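Print this page | E-mail this page

Majumder Paired Hand Grippers, Wearer's Set

The Majumder set is a pair of hand-held grippers for recording how people do things with their hands, so that a robot arm can later be taught to do them less well. You hold one in each fist, wear a camera on your head, and get on with the job. A marker cube rides on each gripper, and the software uses the cubes to work out where your hands have been. No arm is needed at the recording stage, which will please anyone who has had to book time on one.

We sell the set to labs, small integrators and the occasional stubborn individual. It works at an ordinary table in an ordinary room. You don't need a cage, a green screen or a floor you could eat from.

What it is like to use

Strange for the first ten minutes. You have spent your life with five fingers on each hand and have been demoted to a pinch. Most people grip far too hard, and most people drop something. Ruby-Lee Rakena, who runs our training days at Corkcombe, starts everybody on things with a proper shape to them — a lidded box, a desk phone — and keeps cloth and string for the afternoon, when expectations are lower.
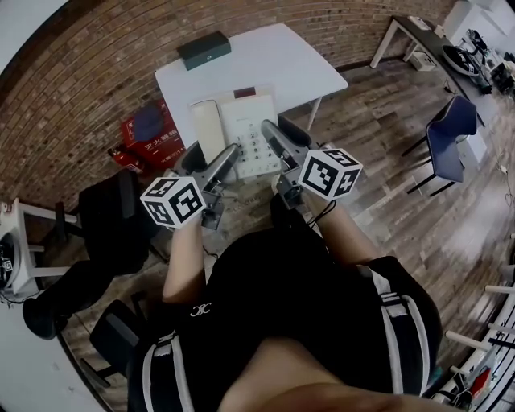

A session runs as long as your forearms allow. We suggest stopping at 40 minutes, having watched what happens to the quality of the work after that. Reaching with both hands at once is the hard part. People tend to let one gripper do everything while the other hovers nearby like a waiter, and the recordings show it. If you want two-handed data, pick a task that can't be done with one.

Keep the cubes facing the camera as much as you can. Sleeves, cables and your own chin will all try to get in the way. Short losses are filled in by the software; long ones are flagged, and you can decide whether to keep the take or blame somebody.

What's in the set

Left and right gripper, matched
Two marker cubes with mounts
Adjustable head strap and camera
Cables, and one more cable than you'll think you need
Vovside recording software, license for one workstation
Carry case

The gripper fingers are a wearing part. We rate them for 2000 closes, after which the tips get vague. Spare pairs are kept in stock and swap with the small driver in the case lid.

Room and lighting

Daylight is fine if it stays put. A low sun across a white tabletop is the worst thing you can give the camera, so draw the blind. Furniture in the background does no harm.

Support

Jouko Eskola answers the support line from 9 in the morning and is more patient than he sounds. Please have your software version to hand. If a cube has been repaired with tape, say so at the start of the call and save everyone the suspense.

Returns are accepted within 60 days, in the case, with the straps wiped. The Uvik arm adapter is sold separately and ships from July.

Print this page | E-mail this page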